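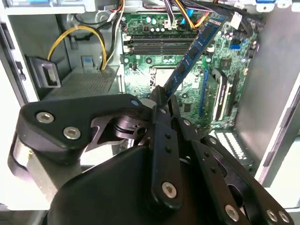 RAM module held in the jaws, slots behind it. Desktop tower, wrist camera view.

Review: Prakura insertion method, with the Funico finger set
Oct 23, 2021

Prakura is a method for teaching a robot arm to put parts into tight sockets from a small number of demonstrations. It was released by the Matubbar group in March along with code, a trained model and a short paper. I run a small electronics refurbishing shop and we already had an arm, so I tried it on memory modules, a job the paper lists under future work.

The method has two parts. The first is a policy trained on wrist camera images that brings the part close to the socket. The second is a contact search that takes over once the force reading passes a threshold, and works by small tilts and slides until the part settles. The authors' claim is that the split lets you get by with far fewer demonstrations than a single policy would need. On my bench that held up.

Setup took 2 days. Most of the first went on calibration. The documentation assumes you own the Brukska controller and says very little if you don't. I do, and I still had to read the source to find out which way the wrist axis was signed. The install script also failed on a missing library, with an error message that pointed at the wrong file.

I recorded 16 demonstrations by hand guiding and trained overnight on one graphics card. Then I ran 258 insertion attempts over two weeks, all in old desktop towers with the power disconnected. I counted a success only if both latches closed without help.

With the board out of the case and flat on the bench, the method is very good. Failures were rare and most were the module going in one slot over. It recovers well from a poor grip, and if the module has slipped at an angle in the jaws, the search usually straightens it before pressing down. The single policy I trained for comparison on the same demonstrations pushed straight ahead and jammed.

Inside a case it is a different job. The module hides part of the slot from the wrist camera as it comes in, and cables change the look of everything from one tower to the next. The approach stage got noticeably worse in any tower with a different cable colour or routing from the ones I had trained on. Adding 12 more demonstrations with the cables moved between each one fixed most of that. The paper tests on a bare board only, and I think the results section should say so more plainly than it does.

The Funico fingers are sold separately. They grip a thin circuit board firmly and I saw no marks on the modules afterwards. The linkage is wide, though, and in a narrow tower it limits which slots you can reach. Check your clearance before ordering.

Speed is the other weak point. The search is cautious and a person with practice will beat it easily. You can raise the search speed in the settings file, but I got more jams when I did and put it back.

Good: few demonstrations needed, gentle on parts, readable code.
Bad: thin documentation, slow search, sensitive to clutter until you retrain.

I'd recommend it to a lab or workshop that already has the arm and the controller. If you are buying everything new just to seat memory, the cost doesn't make sense. I'm keeping it installed and will try expansion cards next.

Rating: 4 out of 5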